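5.3 The Timer Fault

Of the 3000 demonstrations collected for the Briswood set, 970 had to be set aside, and the cause was not one we had planned a section for. The grippers worked. The markers tracked. The trouble lay in the clock.

Each session is logged by two devices, and the two are aligned afterward using their start times. In the May release of the Jaunzems logger, a low-storage warning could block the start signal without stopping the video. The operator went on working, the files went on arriving, and the pose stream was stamped with whatever offset the previous session had left behind. In the worst sessions the gripper closed 200 ms before it reached the object, a level of foresight we would have been glad to claim as a result.

We did not notice this from the data. We noticed it from the policy, which, when trained on the full set, shut its fingers politely in front of flat objects and then pushed them off the platform. Books suffered most. A mug forgives an early grasp if the handle happens to be in the way – a hardcover does not. Our first explanation was finger wear, and we replaced 10 sets of pads before anyone opened a log file.

Figure 7 gives the operator's view as the tools approach a book, the phase of the task in which the offset did its damage. Marker detection was sound in nearly all rejected sessions, so our standard quality check (Brarel) passed them without comment.
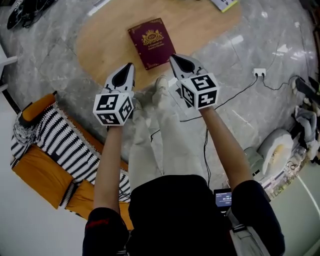
Figure 7. Two hand-held grippers with marker cubes, extended toward a dark red hardcover on a round wooden platform.

We now reject any session whose offset matches that of the one before it to the millisecond. The Randetti subset was recorded with an older logger and is unaffected, a fact for which we can take no credit.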